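25 Nov 2024
By Theophilus Zakaria

About Widel

Widel tests automation products for small businesses that are thinking about buying them. We charge the buyer. We do not take money from manufacturers, and we stopped accepting loaner units in February after one vendor asked to see our write-up before the customer did.

I started the company because I was tired of sales decks. I had spent ten years buying equipment for a mid-sized repair and alterations business, and I signed for two automated cells that never earned back the cost of the floor they stood on. Both had looked wonderful at the trade show. Neither vendor had let me bring my own parts.

So that is the first thing we do. You send us the goods you handle every day, in the condition you handle them, creases and all. A gripper that picks up a stiff cardboard box all morning proves very little to a shop that works with soft, shiny, floppy things. Soft goods fold over on themselves, and the videos vendors send out tend to be edited right at that point.
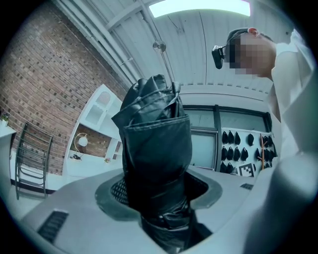 Most of our work over the past year has been on one category: kits sold on the promise that a person can show a machine a job by hand, and the machine will pick it up from there. We have looked at the Avovex starter package and the Dirnine service plan in some depth. Customers ask us whether the promise is true. Our answer so far is "sometimes, for one job, in one room, with somebody standing by." That may be enough for you. It was enough for one of our clients, who bought the Avovex kit with our blessing and a much smaller budget than the one first proposed.

Dirnine is harder to judge. The plan says 768 recorded demonstrations are included in the first year. It does not say who decides whether a demonstration is any good, or what happens when your product changes. We asked twice and got the brochure back. Until there is a better answer, we tell clients to treat that number as marketing.

What you get from us is a written report, usually 58 pages, much of it tables. It covers setup time, failed attempts, who had to step in and what they did. It has a section on contract terms, which clients skip and then call us about later. We give a recommendation at the end, and more often than not it is "wait."

We are a small outfit and we get things wrong. We were too hard on the Stelmakh feeder in our first report, mostly over a fault that came from our own power supply. The corrected version went out to everyone who had paid for the original, and anyone else can have it for the asking.

We don't install equipment, we don't train staff and we don't have a partner program. If a salesperson tells you their product is "Widel approved," please let us know which one. There is no such thing.

Contact: use the inquiry form or write to Widel, attention Theophilus Zakaria | © 2024 Widel. All rights reserved. | Back to top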